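Sección 4. Primer montaje de ramos con dos brazos

Llegados aquí ya tienes la mesa Brikden escuadrada, los dos brazos fijados y el controlador Hevine respondiendo en ambos lados. ¡Viene lo más divertido de toda la guía! En esta sección los brazos aprenderán a coger tallos de flor artificial y a dejarlos en un jarrón.

Antes de empezar, comprueba que la versión del programa Pruvholm es la 551 o posterior. Con versiones anteriores la pinza izquierda ignora el límite de fuerza.

4.1 Ajuste de la pinza sobre un tallo

1. Deja un solo tallo sobre la madera, con las hojas hacia el fondo de la mesa.

2. Abre la pinza del todo y baja el brazo en modo manual hasta que la parte lisa del tallo quede entre los dos dedos. Conviene trabajar por debajo del nudo: las hojas resbalan y engañan al sensor.

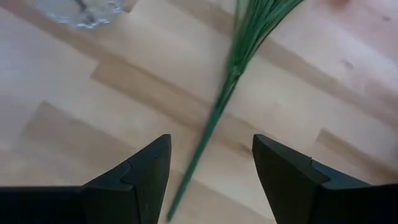

3. Cierra despacio, con pulsaciones cortas del mando. Cuando el tallo deje de girar al empujarlo con un lápiz, para.

4. Guarda el valor de cierre en el perfil TALLO. En nuestro taller quedó en 565, pero cada juego de dedos pide el suyo, así que no copies el número sin probarlo.

Nota: si un dedo toca el tallo antes que el otro, no lo corrijas con fuerza. Vuelve al apartado de centrado y repite los pasos 2 y 3.

4.2 Prueba con los dos brazos

PRECAUCIÓN: mantén las manos fuera de la mesa mientras los dos brazos tengan corriente. La parada de emergencia Watkins debe estar a tu alcance, nunca al otro lado del bastidor.

1. Coloca las flores hacia el centro, donde lleguen ambas pinzas.

2. Recorre los cables con la mano, sin corriente, desde la base hasta la muñeca. Deben tener holgura para el giro completo.

3. Arranca a velocidad 2 y ejecuta la rutina de aproximación. Es una gozada ver cómo los dos brazos se buscan por encima de la madera, ¡pero no apartes el dedo de la parada!
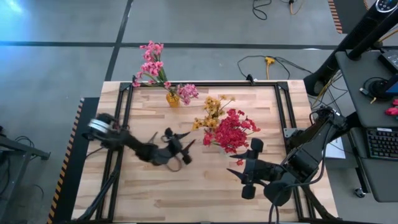 Figura 4-2. Los dos brazos sobre la mesa, con las pinzas a ambos lados de las flores amarillas y rojas.

4. Si las trayectorias se cruzan, aumenta la separación mínima en el menú Zona común y repite la prueba desde el paso 3.

4.3 Colocación de los jarrones

1. Pon los 3 jarrones hacia el fondo, dejando entre ellos espacio para una pinza abierta.

2. Asigna un color de flor a cada jarrón en la pantalla de destinos.

3. Deja en la mesa los ramos que todavía no vayas a usar, con los tallos accesibles. 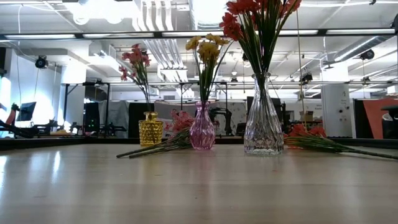
4. Registra la altura de cada boca por separado. Un cuello estrecho necesita una entrada casi vertical; en uno ancho puedes permitirte más inclinación, y el ramo cae con mucha más gracia.

5. Lanza la rutina completa con un único tallo. Si roza el borde, sube el punto de entrada y vuelve a probar.

Nota: los reflejos del vidrio pueden confundir a la detección. Prueba a cambiar el ángulo de la luz antes de tocar los umbrales.

Cuando la rutina termine sin avisos, guarda la configuración y continúa en la sección 5, Ramos de varios tallos.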